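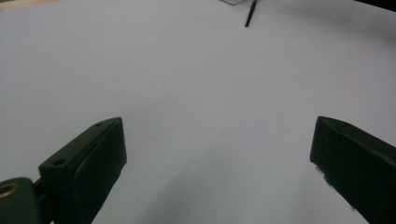
News > Business > Technology

Anason records hand-held gripper tasks to train its Carrier software

By Chantal Sawatzky
May 4, 2019

BUMULOW - Anason, a small automation firm on the east side of town, has recorded 2,378 short examples of people picking up, turning and handing over small objects with hand-held grippers. The recordings are meant to train Carrier, a program the company wants to use to control robot arms that sort and pack parts.

The work is done at tables in the company's back office. A person holds a gripper by hand, closes it on an object and carries out a short task, such as standing a block on end or passing it to a second gripper. A camera on the tool records the view from just behind the fingers. Each attempt is saved as a separate example, with a note of which task was being done and who did it.

Anason began the project last August with a robot arm that operators steered from a desk. That was slow, and the company stopped after 100 recordings. Moving the arm into position took longer than the task itself, and operators tended to pause so often that the program picked up the pauses as well. Those first recordings have been kept but are not being used for training.

With the hand-held tools, a session is set at 40 attempts, followed by a break. Four people take turns. All of them work at the company in other jobs, and two had never used a robot of any kind before the project started. They are asked to work at a normal pace and to leave small mistakes in. If a block slips and is picked up again, the attempt still counts. If it falls off the table, the attempt is marked and set aside.

The tasks are changed every few sessions. Early ones used a single object on a plain white sheet. Later ones involve two grippers worked at the same time, and the company says these are harder to record well. Both tools have to be followed in space as well as filmed, so a plate with small reflective markers can be fixed to the top of a gripper and its position logged along with the video. When a hand or sleeve blocks the markers for too long, the recording has to be thrown out.

One of the current two-gripper tasks uses a narrow gold-colored block with a slanted tip, which is held upright in the fingers.

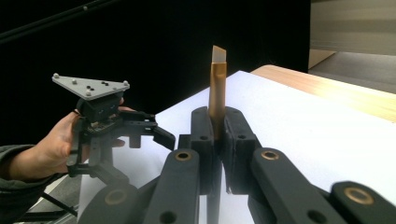 Zachary Grewal said the number of recordings matters less to him than how different they are from one another. He said a program that has seen the same pickup hundreds of times from the same side of the table will do badly the first time a part is lying the other way, and that he would like to see the sessions moved to other rooms, with other lighting, before many more are added. He also said people outside the company should do some of the work, as anyone who practices a task for months starts to do it in one fixed way.

Anason said it plans to do some of that. A second set of sessions is to be held at Lukden, a packaging plant outside Bumulow that has agreed to lend the company a bench near its loading area. Workers there would use the same grippers to handle boxes, caps and small bottles. The plant would not be paid, but would be among the first places where Carrier is tried on an actual arm.

Checking the recordings takes up much of the project's time. Each one is watched from start to finish, trimmed and compared with the position log. The company does this by hand. A tool that would catch the most common problems, mainly missing position data and a camera that was started late, is being written now.

No date has been set for the trial at the plant. The company said an early version of the program can pick up a single block from a clear table, but that it still fails often when two objects are touching. Handing an object from one gripper to the other has not yet been tried on robot arms.

This site uses cookies to remember your settings and to measure traffic. By continuing to read, you agree to their use.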